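Wiralano Spielleiterhandbuch
Abschnitt 6: Eine Sage als Abenteuer einrichten

Der folgende Abschnitt setzt voraus, dass die Spielgruppe bereits Figuren nach den Grundregeln erstellt hat. Benötigt werden der Sagenbogen und die Begegnungstabelle auf Seite 53.

1. Wählen Sie eine Sage mit einem klaren Auftrag, etwa einer Bitte, einem Gelübde oder einer Schuld.
2. Tragen Sie Auftraggeber, Gegner und Lohn in den Sagenbogen ein.
3. Streichen Sie alle Stellen, an denen der Held der Vorlage allein handelt, und verteilen Sie diese Aufgaben auf die Gruppe.

Hinweis: Der Lohn darf magisch sein — sein Nutzen ist jedoch vor Spielbeginn schriftlich zu begrenzen.

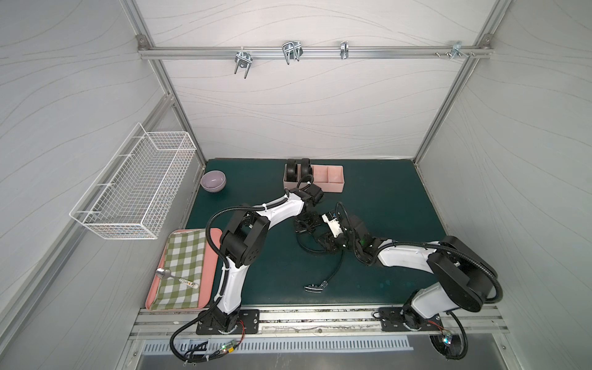 Text: Rozália Deák, Bearbeitung: Junpei Fujimoto
September

4. Bestimmen Sie den Schauplatz. Für Seen, Brücken und Bergpässe gelten die Geländeregeln ab Seite 197.
5. Legen Sie eine Schwäche des Gegners fest und hinterlegen Sie zwei Hinweise darauf, die unabhängig voneinander gefunden werden können.
6. Lesen Sie der Gruppe den Einleitungstext vor. Der Name der Sage wird dabei nicht genannt.

Achtung: Verwandlungen und Flüche, die eine Spielfigur dauerhaft verändern, bedürfen der vorherigen Zustimmung der betreffenden Person. Dies gilt auch dann, wenn die Vorlage sie zwingend vorsieht.

Bleibt die Gruppe ohne Spur, ist der Bote aus Prerkus einzusetzen (Werte auf Seite 221). Er beantwortet genau eine Frage wahrheitsgemäß und verlässt danach den Schauplatz.

© Wiralano-Redaktion | Kontakt | Nach oben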